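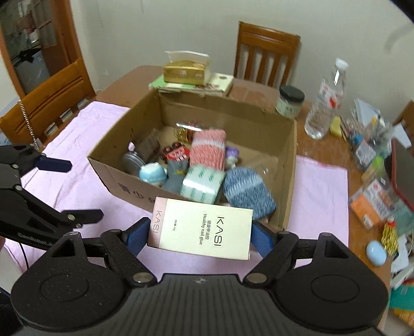
January, box-and-table task, demonstrations by hand

Started 9.15. Octavio on the left gripper for the first part, me on the right, then one person on both for the rest. Task text unchanged from the Drirnwood sheet: take items out of the open carton one at a time, put them down on the table, then put them back. Table left as it is, with the usual clutter along the back and the right-hand side, and the pink cloths either side of the carton. Rui wants the clutter kept in all of these. The Wundham set was done on a bare bench and the policy trained on it went to pieces as soon as there was a bottle in view.

Target for this object set is 200 good demonstrations. Good means the item is held by both pads, lifted clear, placed and released with no second grab. Second grabs go in the recovery folder, not the bin.

Notes on the items

KASI nail glue box. Easiest thing in the set. Flat sides, takes the pads squarely, and the print on the face gives the tracker plenty to hold on to. Approach from above with the jaws open a bit wider than the box and close slowly. If you close fast it turns in the pads and the face ends up at an angle, and then the placing goes wrong too. Cardboard dents if squeezed. Stop closing when the pads meet the sides, the grip is already enough.

Knitted things (the pink-and-white one, the blue-and-white one at the front). Much harder to judge. The pads sink in and the jaw width reading keeps dropping after you think you have hold of it. Octavio pinches the top and lifts straight up. I was scooping from the side and dragging the neighbours along, so I have switched to his way. The blue-and-white one lies over the front edge of the carton, and pulling it towards you shifts the whole carton. Lift first, then come back.

Round tin. Only works across the diameter. Going in at a slant it slid off the pads every time I tried. Leave it until some of the other stuff is out and there is room for the jaws on both sides.

Toy car package. Fine, but you have to commit to one side. Hovering over it while making up your mind gets recorded as well, and the policy learns to hover. Same goes for everything in here really. Decide before you press record.

Plush. No trouble. Grab anywhere.

Tinsel. Strands stick to the pads and come up with the next item. Skipped for today. Rui to say whether it stays in the carton as something to work round or gets a task of its own.

Two hands

We had both grippers moving at once to begin with and it made a mess of the labels. Changed to this: the idle gripper stays out at the side of the table, jaws still, until its turn. Handover between hands only on the long items. Octavio found it awkward keeping the idle hand still for a whole run and rests his elbow on the chair back, which seems fine. The pose track for that side came out smoother than mine.

Wrist camera view: keep both pads in the picture and the carton somewhere near the middle at the start of each run. If you begin too close there is nothing of the table for the tracker to match against and the first couple of seconds drift. Lost nearly 4 runs in a row to that before I looked at the playback. Should have looked after the first one.

Cable on the left side wants watching. It swings into the view when the arm comes back quickly. Not a fault as such, but the runs look different from the right-hand ones and I would prefer they didn't.

Replay

Sent the first batch over to the Brandão arm after lunch. Reach is all right over the whole carton apart from the back corner by the tin, where the wrist comes up against its limit and the replay stops. Either we move the carton towards the operator or we stop approaching that corner from behind. I would move the carton. Octavio wants to keep it where it is and change the approach. Left it for Rui.

Speed is the other thing. My hand is too quick for the arm on the way back from a placement. Slow the return.

To do
Wipe the pads before the next session
Ask Rui about the tinsel and the carton position
Rename run 365, saved under the Wundley project by mistake
Octavio to write up the idle-hand rule so the evening pair do it the same way
Check the left clock against the right, they looked slightly out on playback

Stopped 16.40.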